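Finishing and re-oiling a table top

Reading time: 5 minutes

Section 4 of the Terska Hard Oil guide covers light-colored wood tops that get daily use at meals. For outdoor furniture, see Section 6.

What you need

Terska Hard Oil, clear
Two lint-free cotton cloths
Sanding pads, 120 and 180 grit
Nitrile gloves
A metal bucket with a lid, half filled with water

Applying the oil

1. Clear the table and wash the top with a damp cloth and a little dish soap. Let it dry overnight.
2. Sand with the 120 pad, always along the grain. Go lightly over rounded corners, where it is easy to cut too deep.
3. Repeat with the 180 pad. Vacuum the dust, then wipe with a dry cloth.
4. Stir the can for a full minute. Do not shake it.
5. Pour a small pool onto the wood and spread it thinly with a cloth. Work from one end to the other.
6. Wait 20 minutes, then wipe off everything that has not soaked in. The surface should feel smooth, with no sticky patches.
7. Let the first coat dry for 12 hours and apply a second in the same way.

CAUTION: Oily cloths can heat up and catch fire on their own. Put used cloths in the bucket of water straight away and close the lid. Do not leave them balled up in a trash can.

Curing

Keep the top dry and clear for 72 hours after the second coat. After that it can be used with care – plates and place settings are fine, but lift things instead of sliding them. Full hardness takes longer in a cold room.
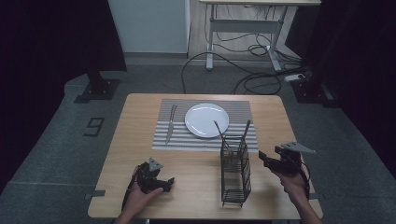
Irén Gál wrote in to say that three days was too short for her in January, with the heating off at night, and that she now leaves a fresh coat for a full week before the first meal. A longer wait does no harm.

Placemats

Use woven or cotton mats for the first month. Rubber and vinyl backings can soften new oil and leave a mark. Lift the mats once a day so that air reaches the wood.

Note: A white ring left by a hot dish is usually in the oil and has not reached the wood. Rub it with a few drops of oil and the 180 pad, then wipe dry.

Re-oiling

Test the top by placing a drop of water on it. If the drop has soaked in after 5 minutes, the wood is due for another coat. Follow steps 1 and 3 to 6. One coat is enough.

Related sections
Section 3: Removing old varnish
Section 5: Stains, rings and scratches
Section 6: Outdoor furniture
Using Skinora wax over hard oil

Contact Terska customer help | © Terska Wood Care | Back to top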